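Trails > Guides > Loading the Clamorar loop on your GPS

Loading the Clamorar loop on your bike GPS (section 2: set-up and riding it)

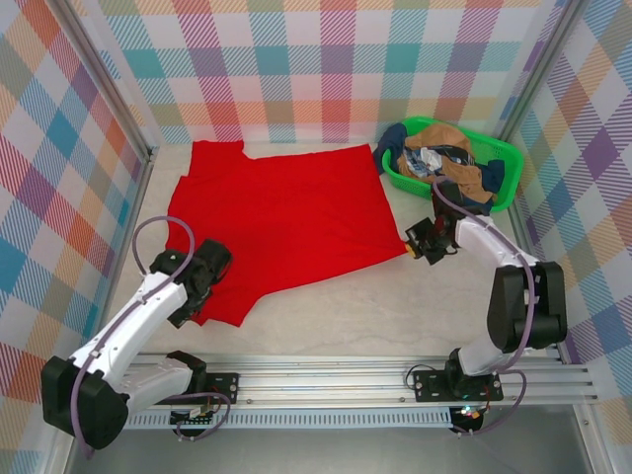
Brislow, June

Right, you've got the file downloaded from section 1 and you're itching to go. I get it! Give me a few more minutes though. I've ridden this loop with plenty of people who skipped the set-up and ended up at the Peng Road gate wondering why their unit was telling them to make a U-turn. I use a Hivitz head unit myself, so the menu names are from mine. If you've got something else the words will be a bit different but you'll find your way.

Before you start

You'll need the route file, the cable that came with your unit, and a charged battery. The loop is 46 kilometres and nearly all of it is double track, so you'll be out for a good part of the day unless you're much fitter than I am. Screen brightness up full chews through the battery, and I run mine at half.

Copying the file across

1. Turn the unit off, plug it into your computer, then turn it back on. It should show up as a drive.

2. Open the folder called Routes. If there are two folders with that name (mine had two after an update, no idea why), use the one that already has files in it.

3. Drag the loop file in. Leave the name alone for now, you can change it on the unit later.

4. Eject the drive properly before you pull the cable. I know, I know. I've lost a whole season of saved rides by yanking it.

5. Open Saved Routes on the unit and check that Clamorar is on the list. If it isn't, turn the unit off and on once more and give it a minute.

Note: the file has 369 track points in it. Older units top out at 200 and will just chop off everything past that, without a peep, so you'd have a line that stops dead in the middle of the scrub. If that's you, grab the two-part version and load both halves. Switch to the second one at the water tank.

Settings to change

1. Turn Auto Reroute off. This is the big one. With it on, the unit will try to send you back to the bitumen every time the track drifts a few metres off the line.

2. Set the off-course alarm to 50 metres or whatever is closest on your list. Any tighter and it beeps at you all the way down the creek section.

3. Set the map to heading up. Some people like north up and that's fine, but there are a lot of forks on this one and I find it easier when left on the screen is left in front of me.

4. Save these as a separate profile. I called mine Dirt. Then your commuting set-up stays as it was.

Starting the ride

1. Park at the southern trailhead, well off the road so the farm trucks can get by.

2. Wait for a proper satellite fix before you press Start. It can be slow under the big gums near the information board, so walk the bike out into the open.

3. Ride it clockwise. The file runs that way, and the climb up the old windmill track is much kinder in that direction — the other way it's all loose rock and bad language.

4. At the first gate, go left and stay left. There's a newer track heading right that looks better used. It goes to a quarry and comes back the same way.

5. Leave every gate as you found it, please.

Caution: four-wheel drives use the whole loop, in both directions, and the crests are blind. Keep to the left on the way up and keep your speed sensible on the way down. After rain the clay flats past the tank turn to glue, and I'd give them a couple of dry days before going near them.

Caution: there's no phone signal between the tank and the second gate. Tell someone when you expect to be back. Carry more water than you think you'll want, as the tank isn't for drinking.

If the line disappears

It happened to Wenjie Qin and me on the top section. Zoom out two steps and it usually comes back. If it doesn't, stop the route (leave the recording going) and load it again from Saved Routes. The unit will ask if you'd like to be taken to the start — say no, and it'll pick you up wherever you are on the loop.

Section 3 covers saving your ride and getting it back off the unit.

2 comments | Contact | Back to top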